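**Folding small towels so they stay folded in a shallow basket?**

Posted by Maja Tokarz

Hi all! I have a very boring problem and it is making me nuts. I keep our small white cloths (face cloths, dish cloths, the works) in shallow plastic baskets on a shelf in the hallway at our place in Flellham, and every time someone takes one, the whole row slumps over. I've tried thirds, I've tried rolling, I've tried the thing where you tuck the end in like a little envelope. The rolls come undone by dinner!

The shelf gives me 20 centimeters of height and I can't move it. I do the folding at the desk, the pale wood one with the cable hole, and that part is kind of nice, I put a podcast on. It's the after part that fails. Also, does it matter if I start with a crumpled one or should I be smoothing them all first? I have a lot of these and I'd love to skip a step.

---

Przemysław Witkowska

Oh, I've been down this road. Don't skip the smoothing. I used to pull them straight out of the heap and fold, and the creases push back on you, so the stack leans before you've even let go of it.

What works for me is picking the cloth up by two spots, one hand on each side, and giving it a little tug before it goes down. Then flatten from the middle out with the side of your hand. I keep the basket on the left end of the table and fold on the clear bit next to it.

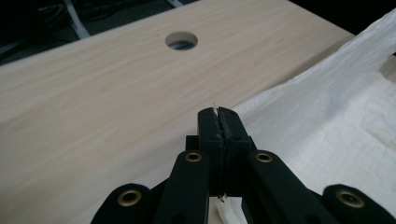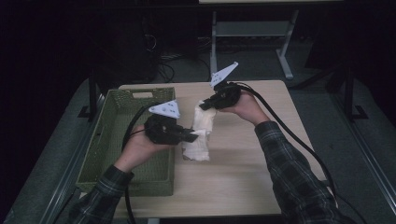

Then I fold in half, in half again, and then thirds the other way so you get a fat little packet that can stand on its edge. File them upright with the folded side up and take from the front. The trick with a shallow basket is that it has to be nearly full or they fall over, so when it gets low I stick a bookend in the back. Mine was from a set by Karagiannis, but any heavy thing will do, I used a jar of buttons for ages.

If the cloths are really thin (the 600 gram ones I've got stand up great, the cheap ones flop) you might want to fold two together and treat them as one. Looks a bit odd, works fine.

Oh, and measure your packet against the shelf before you do the whole pile. I did almost 80 of them once and they were all too tall. Had to start over, and I was not gracious about it.

---

Skullia

just get a deeper basket?? Stullico has ones with lids. or throw them in a drawer, they're towels

---

Maja Tokarz

Przemysław, the bookend!! I never thought of that. I did one basket tonight with your packet fold and a can of chickpeas at the back and it's still standing, so I'm calling it good for now. My thin ones do flop, you're right, I'll try doubling them this weekend.

Skullia, the drawer is full of batteries and takeout menus, but thanks, haha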